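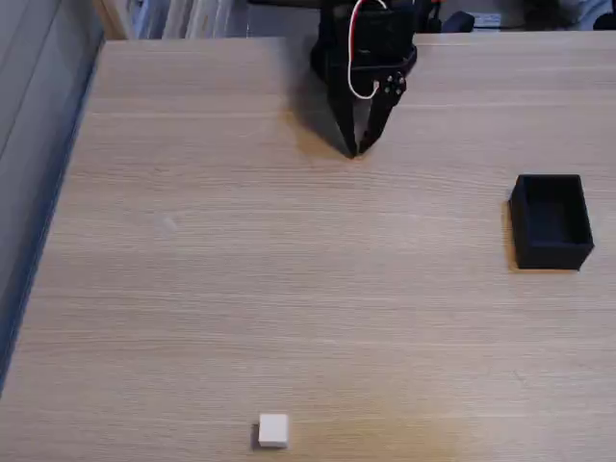 Call me when it can find the other sock, Kylie Partington wrote under my October post, and eleven people liked it, which is more than liked the post.

Blog > Machines > Are We There Yet

She has a point. I had spent a good many paragraphs on how close we are to a machine that tidies up, and I wrote them sitting next to a basket of laundry that had been clean since Tuesday. So I want to go back over it, a little more slowly, with the sock in mind.

The job in front of these arms is nearly always some version of the same one: small cube, open box, put the one in the other. My nephew had it down before he could say "box," and then he took the cube out again and put it in his mouth. For a two-finger gripper it is a respectable morning's work. The fingers have to come down over the cube, close on it without shoving it away, lift it, travel, and let go over the opening instead of over the rim. Any of those can go wrong, and a cube is about the friendliest object there is. It has flat sides. It keeps its shape when you squeeze it. It doesn't have a sleeve turned inside out.

Selvaraj Kumarasinghe, who reads this blog for the errors, wrote to tell me I was being unfair to cubes. His argument is that picking up one known thing from a clear table was worth real money decades ago and still is. I give him that. At Davden, where I worked two summers in packing, there was a machine that moved cartons all day and never once asked about lunch. But the cartons came down the belt the same way up, at the same spot, and if one arrived crooked the whole line stopped and a man named Fouad came over with a stick.

My kitchen is all crooked cartons. Last night's counter had a colander with a wet tea towel hanging out of it, a jar with the lid on but not screwed on (my doing), and a receipt stuck to something. I can clear that in 2 minutes while thinking about something else. A machine would have to decide what is trash, which is a question people in this house have argued over with some heat.

Then there's the price. A reader asked whether she should put aside $3000 for "one of the arms" so it could do her dishes. Please don't. You could spend $2000 on a very good dishwasher and have enough left over to bribe a teenager to load it. The dishwasher, by the way, is my answer whenever anybody says we don't have household robots. We do. We built a box the chore could happen inside of and left the hard part, getting the plates in and out, to ourselves.

I do think it's coming — the picking up, I mean, more than the deciding. Folding towels before fitted sheets. Fitted sheets possibly never.

Kylie, I found the other sock. It was in the duvet cover.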